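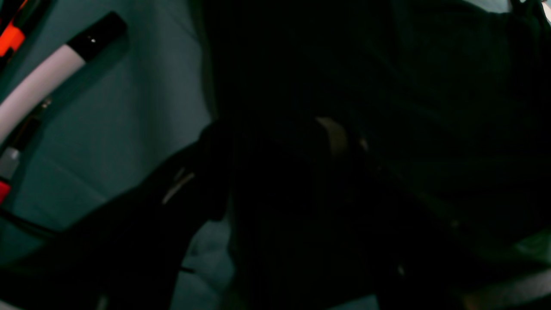 Tool side of the cloth, arm at center and right

Home | Ask | Tags | Members | Log in

Gripper stalls halfway closed, then throws an overload fault

Hi all! My tabletop arm has been sorting tools happily for weeks, and now the gripper stops partway and faults with code 396. Power cycling buys me 10 minutes – then it's back. I've swapped the supply already.

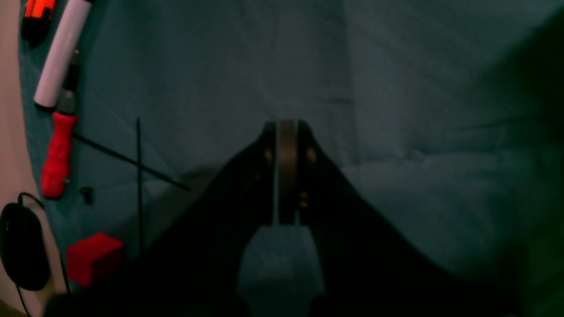
Fingers together, mouse and red cube at left

Posted by jalton_bench

Oh, I feel for you, I lost most of August to this! With the power off, ease the fingers open by hand. If they drag, back the finger screws off a little and try again. Mine were so tight the joint was binding. And do move that mouse cable well away before you run it – a snag will trip the same fault, and could pull something down on your hand.

Posted by Prostness

check the firmware

Posted by brosell2

Firmware won't make it drag. I'd look at the pad too – mine had crept up 2 mm and the motor kept pushing against it.

Contact | © Lukoševičius Help Boards | Back to top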